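Table notes - snack packets, clearing and sorting
January, afternoon

Set-up as for the last entry. Daisy cover on the table, light blue ground, fitted without pulling it tight. Aliki wants it kept because it wipes down faster than the bare top. The cardboard box stays on the table, to the left. Packets go in standing if they will stand, flat if they won't.

Film packets remain the awkward category. Tins and cartons have a fixed outline and can be placed by eye. A snack packet changes shape each time it is set down, and the crimped seals catch on whatever is next to them. Both kinds on hand are pink, so colour is no use for telling them apart at a glance. Sorting by print instead: the striped bag is the pink and white one marked 上好佳, with Oishi in small letters beside it. The other is part clear, with a strawberry near the top and a small orange-red cartoon figure lower down.

The part-clear one creases badly and the creases throw glare, so the print is hard to read under the bench light. Reading from the magenta corner is easier; there is small lettering there, including a 30. I have not worked out what the 30 refers to and have left that column blank in the log. 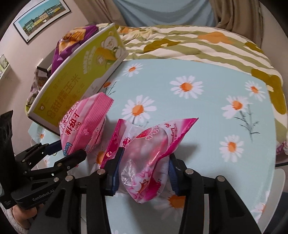
Handling rules, revised

1. Hold the packet by its sides at mid-height. Gripping on the seal folds the serrated strip over and it stays folded.

2. Lean striped bags on the box with the crimp up. About 5 mm of overlap with the cardboard is not enough - they slide on the cloth.

3. One packet off the table at a time. Evdokia's sheet allowed two. Struck out.

4. Smooth the cover between rounds, working from the centre to the edges.

5. Any packet that will not lie below the rim of the box goes in last, on top.

Still to do: move the lamp 70 mm back and see if the glare drops. Ask Evdokia for a deeper box. Niltel order form is in the drawer, unsigned.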